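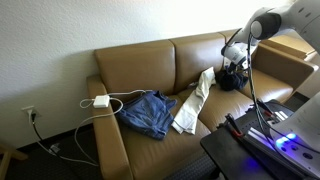

*The tan loveseat, with three garments on it.*

**A word about your dental plan before May**

Every spring I get a little stack of calls from folks who have just been told they need a crown, and every spring I end up having the same long talk about annual maximums (my tea goes cold, but I do love the company!). So I thought I'd set it down in the newsletter for once.

Most of the small-group dental plans we place here at Runddale work in layers. Cleanings and exams are usually paid at 100 percent, fillings at 80 percent after the deductible, and the bigger work at a good deal less. People remember the first number, bless them, and forget the rest – I did it myself with my first plan, and I was already licensed at the time.

Marichka Lysenko in our office went through a case like this with one of the families on the Woltik group plan. The dentist's estimate for their share came to 799 dollars, and they had set aside 500 dollars, thinking that would cover it with room to spare. Marichka asked the dentist's office to send in a pre-treatment estimate, and when it came back she sat down with them and went over it line by line. The share was the same, I'm sorry to say, but they saw that part of the work could wait until the new plan year, when the maximum starts over, and their dentist was comfortable with that.

Please do ask for that estimate. The front desk fills out the form, it goes to the plan, and you get a letter back showing what would be paid. It isn't a promise, and your benefits can still change if other claims come in first, but I'd much rather you had the letter in your hand than a guess.

One more thing for those of you on the Cerer plan: look at the page on waiting periods. If you joined recently, crowns and bridges may not be covered yet, even though cleanings are. The folks at Hrytsenko had a few new hires caught by this, and we're still sorting out proof of their earlier coverage, which can sometimes shorten the wait.

If you can't find your booklet, call us and we'll mail you another – mornings are best, before ten if you can manage it.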